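Projects > Cemum > Datasets > fabric-words > README

Last updated: September

# fabric-words

A small word list of how people describe fabric and upholstery in second-hand furniture ads, with the color and texture terms marked by hand.

## What is inside

The set has 1,499 ads written in English. They were given to us as plain text by Wumora, a resale shop with an online catalog. Each ad is one line in `ads.tsv`. The marked terms are in `terms.tsv`, one term per line, and the two files are joined by the column `ad_id`.

Columns in `ads.tsv`:

- `ad_id`: number of the ad, starts from 1
- `title`: title as the seller wrote it, spelling is not corrected
- `body`: the text of the ad, with phone numbers and addresses removed
- `item`: sofa, chair, bench, ottoman, headboard or other

Columns in `terms.tsv`:

- `ad_id`: same as above
- `term`: the word or words, in lower case
- `kind`: color, texture, material or wear
- `sure`: 1 if both readers agreed at first reading, 0 if they had to discuss

There are 181 different color terms. It is more than I expected. Many of them are compounds such as "mushroom gray" or "dusty sage", and 73 of them appear in one ad only. I kept these, but if you train something on the list you may want to leave them out.

## How the terms were marked

Two readers went through every ad separately. After this they met and compared. The rules are in `rules.txt`, but the most important are these:

1. Mark the shortest piece which still has the full meaning. In "a lovely soft gray" the color term is "soft gray", and "lovely" is not marked.
2. "Light" and "dark" belong to the color when they stand next to it. In "light and airy" they are not marked.
3. A name of a material used as a color ("linen", "oatmeal") gets the kind color only if the ad names another material too. Otherwise it is material. I know oatmeal is not a material. The rule was written for linen and we did not want a second rule.
4. Words for damage are wear, also when the seller denies it. "No pilling" gives the term "pilling".

The word "heathered" caused the longest discussion. Some sellers use it for the look of mixed threads and some use it for a purple tone. We marked it as texture, except when the ad says clearly it is a color. These cases have `sure` = 0.

## Known problems

Gray is the weak part of the set. Sellers write "gray", "greige", "silver", "stone", "sage" and "pale green" for fabrics that I would call the same, and the text alone does not tell who is right. We did not collect photos from the ads, so the labels say only what was written. Please do not use the list for measuring real colors.
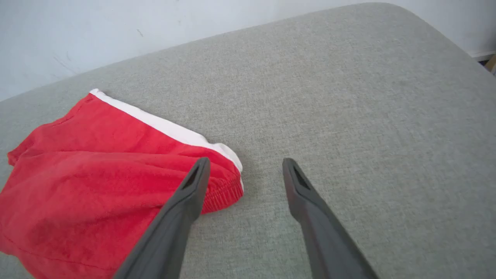 *Pale gray-green upholstery with a fine woven texture.*

The ads are also uneven by item. Sofas are most of the set, and there are only 30 headboards. Numbers for headboards should be read with care.

In the older version the tab character inside some titles was not removed, so the file had broken lines. If your row count is wrong, download again.

## Loading

The files are UTF-8 with Unix line ends. No quotes are used around fields, so turn off quote handling in your reader or the inch marks in the sizes will cause trouble.

## License and contact

The marked terms are free for any use, with the name of the project mentioned. The ad texts may be used for research and teaching, but not reprinted in a catalog.

Corrections are welcome, best as a line with the `ad_id`, the old value and the new value. Send them to Lauri Seppälä through the project page. I read the messages on Monday, so an answer can take some days.

Related

- Funow: names of wood finishes in furniture ads
- Rodrigues paint name list
- fabric-words: notes for readers
- Cemum spelling variants, small version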